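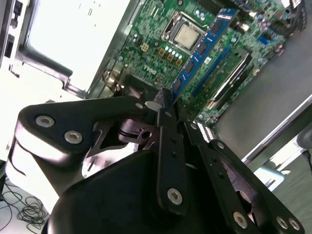 Chapter 7
Heat Transfer at Contact Surfaces

7.1 Introduction

Chapters 5 and 6 treated conduction within a single homogeneous solid. Most practical assemblies consist of several solids pressed, bolted or clamped together, and the temperature field is discontinuous at each joint. The present chapter develops the concept of thermal contact resistance and applies it to layered walls, bolted flanges and cooled electronic components.

Two machined surfaces brought together touch only at the peaks of their roughness profiles. The true contact area is commonly a small percentage of the nominal area, and the remaining gaps are filled with air or another interstitial fluid. Heat crosses the joint by conduction through the contact spots, by conduction through the gap fluid and – at high temperature – by radiation between the opposed faces.

The contact conductance h is defined by

q = h (T1 – T2)

where q is the heat flux and T1 and T2 are the surface temperatures extrapolated to the interface from either side. Its reciprocal is the contact resistance per unit area. For the ground aluminium pair used in the worked problems, h is taken as 3,000 W/m2·K in air at moderate clamping pressure.

A processor and its heat sink form a familiar case. The metal heat spreader and the base of the sink are nominally flat, but the bare joint may account for a substantial share of the total temperature rise. Thermal grease displaces the air and reduces this share. Excess grease increases the bond-line thickness and partly cancels the benefit.

7.2 Effect of Clamping Pressure

Conductance increases with pressure as the peaks deform and the number of contact spots grows. For plastic deformation the relation is close to linear, with an exponent of 0.95 in the usual correlation. Unloading follows a different path from loading (see Problem 7.14).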